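Rondholm 자동화연구센터
[1/14] 우리 센터는 5월 공개 방문 행사를 개최하고 있습니다. 오늘 진행되는 주요 시연의 내용을 이 타래를 통해 순차적으로 안내해 드리겠습니다. 현장에 참석하지 못하신 협력 기관 관계자 여러분께서도 참고하시기 바랍니다.

Rondholm 자동화연구센터
[2/14] 올해 행사의 주제는 '분해와 재사용'입니다. 사용 연한이 지난 데스크톱 컴퓨터에서 부품을 회수하고 다시 장착하는 공정을 로봇으로 수행하는 연구를 중심으로 구성하였습니다. 사전 신청자는 모두 400명이며, 회차별 정원은 25명입니다. 회차당 관람 시간은 35분입니다.

Rondholm 자동화연구센터
[3/14] 오전 10시 개회식에서는 센터장 Jurgita Lepik 박사가 환영사를 하였습니다. Lepik 박사는 "전자제품의 회수 공정은 아직 사람의 손에 크게 의존하고 있으며, 기종마다 구조가 달라 자동화가 쉽지 않은 분야"라고 설명하고, 이번 시연이 연구 과제의 현재 수준을 있는 그대로 보여 드리는 자리라고 밝혔습니다.

Rondholm 자동화연구센터
[4/14] 1층 전시실에서는 과제의 추진 경과를 정리한 안내판을 관람하실 수 있습니다. 본 과제는 센터와 부품 재사용 전문기업 Fustia가 공동으로 수행하고 있으며, 시연용 컴퓨터도 Fustia가 제공하였습니다. 외관 손상이나 노후 정도를 따로 선별하지 않고 입고된 상태 그대로 사용합니다.

Rondholm 자동화연구센터
[5/14] 2층 Uibo 실습동에서는 메인보드 작업 시연이 진행됩니다. 시연을 맡은 Þórey Thoroddsen 선임연구원은 먼저 프로세서 소켓의 구조를 설명하였습니다. LGA 방식의 소켓은 접점이 메인보드 쪽에 있어, 프로세서를 비스듬히 내려놓거나 옆으로 밀 경우 접점이 휘어질 수 있습니다.

Rondholm 자동화연구센터
[6/14] 따라서 이 공정에서는 집는 힘보다 위치와 각도의 관리가 중요합니다. 그리퍼의 손가락은 메모리 슬롯, 콘덴서, 쿨러 고정용 구멍 사이의 좁은 공간에서 움직여야 하며, 주변 부품과의 간격도 함께 고려하여야 합니다. 2층 시연의 작업 모습을 공유합니다. 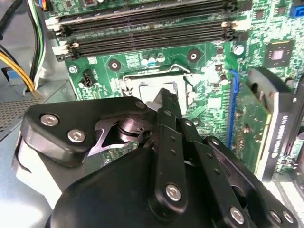
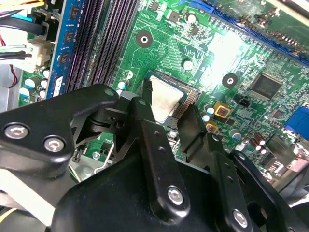 Rondholm 자동화연구센터
[7/14] 작업 제어에는 센터가 개발한 소프트웨어 Driltis를 사용합니다. Driltis는 손목 카메라의 영상으로 소켓의 위치를 추정하고, 접근 경로를 단계별로 나누어 실행합니다. 각 단계 사이에는 담당 연구원의 확인 절차가 있으며, 확인이 없으면 다음 단계로 넘어가지 않도록 설정되어 있습니다.

Rondholm 자동화연구센터
[8/14] 현장 질의 중 일부를 소개합니다. 한 참석자께서 케이스 내부의 전선이 작업에 방해가 되지 않는지 문의하셨습니다. Thoroddsen 선임연구원은 전선은 형태가 일정하지 않아 인식이 어려운 대상이며, 현재는 작업 영역 안으로 들어온 전선을 연구원이 미리 옮겨 두는 방식으로 대응하고 있다고 답변하였습니다.

Rondholm 자동화연구센터
[9/14] 기종이 바뀔 때마다 새로 학습이 필요한지에 대한 질의도 있었습니다. 소켓 규격이 같더라도 메인보드의 배치와 케이스 형태에 따라 접근 방향이 달라지므로, 다양한 조건의 작업 기록을 확보하는 것이 중요하다는 답변이 있었습니다. 과제팀은 지금까지 600건의 작업 기록을 축적하였습니다.

Rondholm 자동화연구센터
[10/14] 그래픽카드와 메모리의 분리 작업은 별도의 시연으로 편성되어 있지 않습니다. 해당 공정에 관심이 있으신 분께서는 1층 전시실의 영상 자료를 이용해 주시기 바랍니다. 영상에는 한국어와 영어 자막이 제공됩니다. 상영은 오후 5시에 종료됩니다.

Rondholm 자동화연구센터
[11/14] 오후 참석자께 안내드립니다. Uibo 실습동은 정전기 관리 구역입니다. 입구에서 제공하는 덧신을 착용하시고, 바닥에 표시된 관람선 안쪽으로는 들어가지 않으시기 바랍니다. 로봇 동작 중에는 안전 담당자의 안내에 따라 주십시오. 플래시를 사용한 촬영은 카메라 인식에 영향을 줄 수 있어 제한됩니다.

Rondholm 자동화연구센터
[12/14] 오후 2시에는 직업교육기관 교원을 대상으로 한 간담회가 3층 회의실에서 열립니다. 컴퓨터 정비 교육과정에 로봇 실습을 포함하는 방안을 논의할 예정이며, Fustia의 공정 담당자도 참석합니다. 사전 등록을 하지 않으신 교원께서는 1층 안내 창구에 문의해 주시기 바랍니다.

Rondholm 자동화연구센터
[13/14] 시연 발표 자료는 행사 종료 후 센터 누리집의 자료실에 게시할 예정입니다. 현장에서 답변드리지 못한 질의는 담당 부서의 검토를 거쳐 같은 게시물에 추가하겠습니다. 작업 기록 원본은 공동 연구 협약에 따라 공개 대상에서 제외되며, 연구 목적의 열람은 별도의 신청 절차가 필요합니다.

Rondholm 자동화연구센터
[14/14] 마지막 회차의 입장은 오후 4시에 마감합니다. 주차 공간이 협소하오니 가급적 대중교통을 이용해 주시기 바라며, 단체 방문 기관의 인솔자께서는 도착 즉시 안내 창구에서 명단을 확인해 주시기 바랍니다. 공개 방문에 관한 문의는 센터 대외협력실에서 접수합니다.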